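Remwood Living History Farm
Progress report to the Narmont Fund
8 November 2021
Prepared by Shuk-fan Man, site manager

Period covered: the second half of the season, up to closing day.

The grant was for three pieces of work: repairs to the schoolhouse, new signs along the village street, and the return of cooking in the farmhouse kitchen. The first two are finished. The third is running but has not reached the level we set out in the application.

Schoolhouse. McKinnon replaced the rotten sills on the north side and rehung the door. The floor was lifted at the back and two joists were renewed. We had allowed for one. The desks went back in the week after and the building opened to visitors the same weekend. The stove still can't be lit, as the flue needs lining, and that work is outside this grant.

Signs. There are 13 new signs between the car park and the mill. The old ones gave dates and little else. The new ones say who lived in each house and what work they did, using the parish records and letters lent by families in Esivness. One sign, at the cooper's shop, had the wrong spelling of a surname and has been remade at the printer's cost.

Visitors. We had 3862 paying visitors in the period. School parties are included in that figure. Coach groups were slow to come back, and the two that booked for September both cancelled. The car park was full on bread days and half empty on most others.

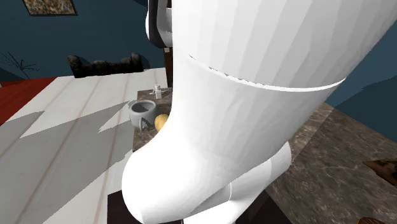

Is the farmhouse kitchen cooking every day, as the application proposed?

It is cooking at weekends only. We have two people trained on the range and need four to cover the week. Bread, soup and oatcakes are made on the open days and served at the long table, and on both days of the harvest weekend the food ran out before three o'clock.

Training for the other two cooks is set for early spring. We have asked for the range to be looked at before then, as the left oven burns on one side.

Spending. The schoolhouse came in £500 over the estimate, all of it for the second joist and the extra boards. We met this from the shop. The signs came in on budget. Of the kitchen money, £2000 is unspent and we ask to carry it into next season for wages and flour.

Still to do before we reopen:
Clear the gutters on the mill.
Put a handrail on the schoolhouse steps.
Agree opening days with the bus company.
Reprint the site map with the new sign numbers.

Receipts for the joinery and the signs are attached. The kitchen accounts will follow when the last flour bill has come in.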